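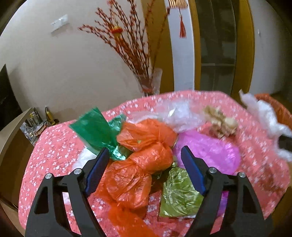
Bag sorting, gripper open over the pile

Forum > Practice and standards > Do we need a written rule for soft plastics?

yhon_u
Posted Jun 29, 2021
I've been asked to comment on the draft handling guide for hand-held gripper work, and section 14 has me stuck. It says every task must begin from "a defined and repeatable arrangement of objects". Fine for mugs. Now read it again with a heap of plastic bags in mind. Orange ones bunched in the middle, a green one half standing up, a purple one spread out beside them and a clear one at the back you can see the tablecloth through. What exactly am I meant to define?

My view is that the clause was written by people who only ever pick up boxes. Has anyone followed it with bags and got something useful out of it?

Roy
No. We tried in January. Taped outlines on the table, a printed card, the lot. You let go of a bag and it opens up again on its own, so the outline means nothing ten seconds later. We kept filling in the form all the same because the form had a box for it.

c.mosquera
I'll stick up for section 14 a bit. It doesn't say identical, it says repeatable. If you write down which bags, how many and whether they were crumpled or folded, the next person can make a pile of the same sort. That's all anybody wants from it.

yhon_u
Then it should say so. "Of the same sort" is a long way from "defined and repeatable", and an auditor will read the second one.

milagros_n
Which auditor? I've been on three of these drafts and have yet to meet one.

More serious point. Nothing in the guide covers see-through material or patterned backgrounds. A clear bag on a flowery pink cloth is a much harder thing to pick out than an orange one, and the two get the same line in the log. I'd drop half of section 14 and put in a line on contrast.

Efraín A.
Disagree with Milagros on the cloth. Vondero's training notes tell you to use a plain grey mat for everything, and the result is people who are very good at grey mats. Homes have flowery cloths. They have vases with twigs in. Leave them in and write down that they were there.

milagros_n
I never said take the cloth away. I said record it.

Efraín A.
Fair enough, I read that too fast.

jhair_h
Can I ask about 14.2, the one that says the fingertips have to be clear of the load before you start? With a loose pile I start with the tips open over the top, one each side. Is that clear or not? Our lead says no and makes us back off to the table edge first, which adds a pointless swing in every time.

c.mosquera
Open and not touching is clear, as I read it.

Roy
As you read it. The Somska lot read it as a hand's width. We've had 482 entries sent back over that one word, and I still couldn't tell you what was wrong with them.

yhon_u
482 is a good argument for binning the word. I'll put that in my comments if you don't mind.

Roy
Go ahead, leave my name off.

c.mosquera
You'll all be moaning again when there's no rule and every site does it differently. Rillard went without a guide for two years and their logs are no use to anyone else – I've had to read them.

yhon_u
I'd sooner have no rule than one we all pretend to follow. Comments close on page 13 stuff first, then this section, so send me wording if you've got any. Short, please.

jhair_h
"Tips open, not touching anything." There's mine.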